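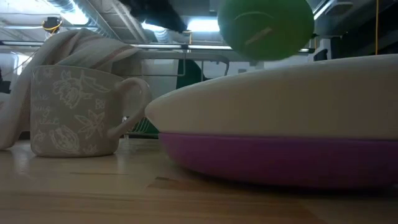
A **recolha de demonstrações** é a etapa da aprendizagem por imitação em que se registam execuções de uma tarefa para treinar um sistema de controlo robótico. Cada registo, designado *episódio*, associa as imagens das câmaras às posições do braço e ao estado da garra. As tarefas mais comuns consistem em agarrar, deslocar e pousar objetos de uso corrente, como uma bola verde suspensa pela garra sobre um tampo de madeira onde se encontram também uma caneca cinzenta e um pano amarrotado. Os objetos alheios à tarefa designam-se *distratores*.

## Procedimento

Na teleoperação, um operador comanda o braço à distância; no ensino cinestésico, conduz o braço com as próprias mãos. O protocolo Likholm prevê 40 episódios por tarefa, repartidos por 3 disposições iniciais dos objetos. As execuções falhadas são conservadas com etiqueta própria e excluídas do treino de base.

## Variação

A diversidade de formas, texturas e fundos condiciona a capacidade de generalização do modelo. O conjunto Troloso, com 119 tarefas, inclui superfícies refletoras e tecidos, cuja deformação dificulta a estimativa de pose. Uma câmara fixa colocada a baixa altura favorece a perceção da distância vertical entre a garra e o tampo, mas aumenta as oclusões entre objetos próximos.

## Anotação

A cada episódio corresponde uma instrução em linguagem natural. No formato Abugri, a instrução é redigida antes da execução; no formato Bremska, é acrescentada por anotadores a partir do vídeo.

## Ver também

- Aprendizagem por reforço
- Clonagem comportamental
- Teleoperação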